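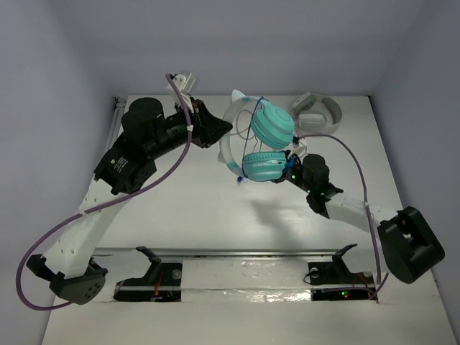 Headphones with cat-ear headband, teal ear cups, thin cable dangling across. Purnden Tabletop Items, accessories group.

Purnden Tabletop Items: Accessories Group

Summary

Purnden Tabletop Items is a collection of color images of everyday personal belongings handled over a plain white tabletop. This card covers the accessories group, which contains 2,301 images of 21 items. Headphones, cases, straps and small bags make up most of the group. The kitchen and stationery groups have their own cards.

The collection is maintained by the Dreltska Household Objects Program. Questions about access should be sent to the program office.

Contents

Each item has a folder named for its item code. The folder holds the images, a plain text file of item notes and a table of labels. Item notes give the type of object, its main colors and any parts that move or hang free. Cables are recorded as parts of the item when they are attached to it and as separate items when they are not.

Headphones are labeled by part: headband, ear cups, cable and decoration. The cat-ear pair is the only item in the group with decoration on the headband, and its labels should be checked against the item notes before use. A cable that crosses the headband or an ear cup is labeled along its visible length only. Hidden sections are left blank – they are not filled in by estimate.

Labeling

Labels were prepared by the Huenchumán office and reviewed by a second reader. Where the two readers disagreed on the edge of a part, the smaller area was kept. The review closed in November with 63 images still marked "uncertain." These remain in the release and can be found by filtering the status column.

Color names follow the Brutetti short list, which has a single entry for teal and does not separate lighter and darker shades. Users who need finer color values should take them from the images.

Known limitations

The pale walls and white tabletop offer little contrast with white items. Part edges on white headbands and straps are less reliable than those on colored parts. Thin cables present a similar difficulty, particularly where they loop over one another.

Version notes

Version 2 corrects the item codes for the small bags and adds the status column. Labels from the earlier version should not be combined with the present files, as the part names for headphones have changed. "Band" is now "headband," and "pad" has been merged into "ear cup."

Terms of use

The files may be used for research and teaching. Copies passed to other parties must include this card and the item notes.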